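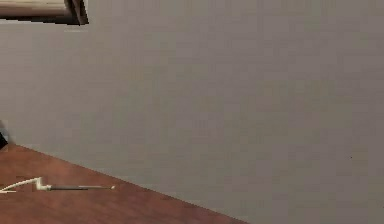

Cables are fussy things to sort, and at Kavden, a repair shop where people send their old headphones, chargers and small gadgets to be fixed, there are an awful lot of them. Every one has to be picked up, straightened out, looked over and put in the right tray, and until last year all of that was done by hand. Now a robot named Wallico does some of it, and before Wallico was allowed anywhere near a customer's things it had to practice inside a computer, on make-believe tables in make-believe rooms. A practice table might have almost nothing on it, just a thin white cord curving across reddish-brown wood, with a little white connector at the end and a skinny dark rod with a pale tip extending straight out from it. You and I can look at those and think "cord" and "stick" without even trying. A robot has to learn it, and learning it takes a great deal of practice.

Last updated: March
Filed under: How Things Work > Grown-Up Jobs > Robots

Why is a cord so hard?

Try it yourself at home, if a grown-up says it's okay to borrow an old charger. Pick up a pencil in the middle. The whole pencil comes with it, nice and stiff. Now pick up the charger cord in the middle. Both ends flop down, and if you drop it again it will land in a different shape from the one it had before. You could do that all afternoon and hardly ever see the same squiggle twice!

That is what makes cords tricky for a machine. A robot that puts lids on jars can make the same move over and over, but a robot that sorts cords has to look first and then decide where to grab. Wallico looks with a camera and works out where the cord is, where it ends, and which things nearby are something else altogether.

Why practice in a computer?

A pretend room (the real word is "simulation") is a bit like a video game that follows the rules of the real world as closely as its makers can manage. Tables hold things up and dropped things fall down. Wallico's teachers gave it 2,000 practice rounds before they tried it on a real bench, and if it knocked a pretend cord off a pretend table, they simply started the round over, with nothing to sweep up and no customer waiting for a charger.

The pretend world isn't perfect, though. Real cords can be sticky, or bent in stubborn ways, so Wallico still had plenty to learn when it got to the shop.

What about the people?

Maybe you've been wondering about this part, and it's a very good thing to wonder about. When a machine starts doing a job, what happens to the person who was doing it before?

At Kavden, the person was Hanna Sobczak. She used to sort cords for most of the day, and in one busy month she and her team sorted 3,028 of them. "I liked being quick at it," she told us, "but my wrists were sore by supper." These days she repairs headphones in the morning and checks Wallico's trays after lunch. She had to take a class to learn the repair work, and the shop paid her while she took it.

Surachet Saengthong works at the next bench. He was worried when the robot came, and he says he is still a little worried, which seems fair to us. He misses chatting with the others while they all sorted together - repairing takes more quiet. He asked for everyone to keep the same lunch hour so they could catch up, and the shop said yes.

Not every workplace does things this way. Sometimes a new machine means fewer jobs, and that can be very hard for families. It helps when the people who do the work get asked early what they think, because they know things about the job that a machine's builders may never have noticed. It was Hanna who told the builders that old cords sometimes have a split in the covering, and that a split cord should go to a person first. Wallico now has a tray just for those.

Words to know

Automation: having a machine do a job, or a piece of a job, that a person used to do.
Simulation: a pretend version of something, made on a computer.
Connector: the part at the end of a cord that plugs in.

Related stories
How Does a Vending Machine Know What You Picked?
A Morning at the Zalewska Bakery
Who Fixes the Robots?
What's Inside a Pair of Headphones?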